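August, morning, small room

Continued with the gloves today. The question is still the same as last week: do we stay with the bare fingers from Riis, or do we put the black textured gloves over both hands and accept that we lose some feeling at the fingertips? I want to have an answer before the Brumstead people ask for their list of parts, so I try to write everything down here, also the boring things.

Setup is as before. Robot stands, facing the cabinet, the charcoal table in front of it and the rug not moved. Controller is the Asmont one with the old gains, because I did not want to change two things on the same day. Grip force limit 34 on both hands (the unit in the Asmont menu is its own unit, please do not read it as newtons). Arm speed reduced to what we used for the bowls.

First I ran the bare fingers for comparison. With a thin cotton cloth they are good, I have no complaint. With terry they are not so good. The loops of the fabric slide over the smooth pad, and when the arms move apart, the corner comes out slowly on one side. It is always a slow slip, so the slip detection does not notice it until there are only a few millimetres left between the fingers. I lowered the threshold and then it alarmed on everything, also when the cloth was only swinging. Put the threshold back to 312.

Then the gloves. Putting them on is more work than I remembered. The left one turns a little at the wrist if it is not pulled down completely, and then the seam lies between finger and thumb and the pinch is not flat. I should make a mark with white pen so that the next person can see where the seam must be. The small metal clips go on after the glove, never before.
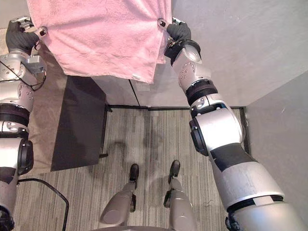
The hold with gloves is clearly better for this kind of fabric. I could open the arms wider than with the bare fingers before the planner became nervous, and the top edge stayed reasonably straight. What I do not like is that the contact signal is now soft. On the bare fingers there is a sharp step when they close on something. With the glove it is a slope, and the controller waits for a step which never comes, so it keeps closing until the force limit. For a towel this does not matter. For a paper cup it would matter very much.

I tried two ways around it:

- Longer filter window on the contact signal. It makes the slope smoother but not shorter, so no real help.
- Closing to a fixed width first and then switching to force. Works well, but someone has to know the thickness of the fabric. For one layer I used 2 mm. For a folded edge I have no good number yet.

Second way is the one I would keep. It is not elegant but it is easy to explain to Ferkico, and they will have to maintain it.

Note about the head camera: from above, the hanging towel hides a good part of the table, and the estimate of the lower edge is then mostly a guess. The edge finder also likes the white tag at the hem too much. Twice it decided that the tag was the corner and planned a regrasp there. I have now added a minimum size for the corner patch and this seems enough, but I only tested it with the pink towel. A striped one over the striped carpet will be an unpleasant test and we should do it soon.

The forearms were no problem. No joint came near its limit, and the cables on the upper part of the left arm had enough slack in all poses I tried. I still would like to have them tied a bit closer to the wrist before somebody runs the wide unfolding motion at full speed. The cable on the floor at the left side should also be moved further from the foot.

Log rate was set to 2,000 samples per file, and this is too short. A complete lift and stretch is divided over several files and I lost time to join them again. Please change it before the next session, I forgot to do it before I switched off.

For next time:

- bare fingers with thin rubber pads, if the pads from Riis are here
- fixed width for folded edge, start with double of the single layer
- striped towel
- white mark on both gloves
- same sequence with the new gains, only after all the others

My opinion for now is gloves for terry and other thick fabrics, bare fingers for the rest. Changing between them takes too long for a mixed basket of laundry, so the rubber pads are maybe the better compromise – I will not order more gloves until I have tried them.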